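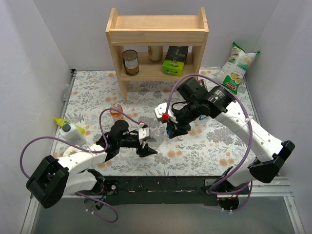

Last changed: Apr 1, 2024

The Good Tablecloth

Jeanie Ritchie did not believe in pantry systems. She had seen 3 of them come and go in the house at Plemham, each with its own theory, and the vinegar had been lost under all of them.

"It's a shelf," she said.

"It's a start," said Selim. He had set it at the back of the flowered cloth and was standing with his hands on his hips, like a man who has poured a foundation. "Tins and boxes on the lower board. The top stays clear."

"Clear for what?"

"For whatever comes up."

Jeanie looked at the tin, and at the green box sitting squarely in front of the black one. She asked how a person was supposed to know the black one was there.

"You'd remember."

"I wouldn't. You wouldn't either. In February you bought cumin twice in one week."

He let that go by. The chips were propped in the corner, and she noticed that the system had no opinion about chips. It had none about the yellow squeeze bottle either, lying on its side with a white one slumped across it. She supposed those were the ones that came up.

"Şükran does it this way," Selim said. "She says it saved her marriage."

"Şükran's husband moved to Tulano."

"After."

Jeanie picked at a thread in the hem. The cloth had been her mother's, gray leaves and orange flowers, and it was meant for company. She asked how long it would be under all this.

"Until Sunday," he said.

She had heard Sunday before. She went to find the other cloth, the plain one, and when she came back he had started making labels.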